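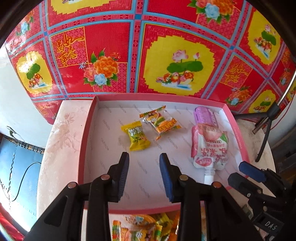

Snack sorting at the Brollow site, with the box lid on the round table and the foreground gripper open.

Progress report to the Iyengar Fund, 1/13/24

Thank you again for your patience with us over the holidays. We are further along than I feared we would be when I last wrote, though I do have a fault to tell you about, and I would like you to have the whole story from us.

We set out to record 1000 snack-handling runs with the hand-held grippers, and we have over 94 percent of them stored and checked. The trouble came with the pouch drinks. Wrapped candies are forgiving little things, but a pouch is soft and heavy, and on 17 runs the finger position reading froze while the fingers themselves kept closing. One pouch burst all over the table (peach everywhere!) and one of our operators had a fingertip pinched while reaching in to save it. There was no injury beyond a sore finger, I am glad to say, but we stopped work that same afternoon.

The people at Oltton traced the freeze to a loose connector inside one handle. They have replaced it, and we have thrown out the affected runs and will record them again. We also have a new house rule – hands stay off the table until the operator calls "open."

The stoppage cost us 7 working days. The Damside sessions will now begin in February, and we are not asking for any extra money to cover the delay.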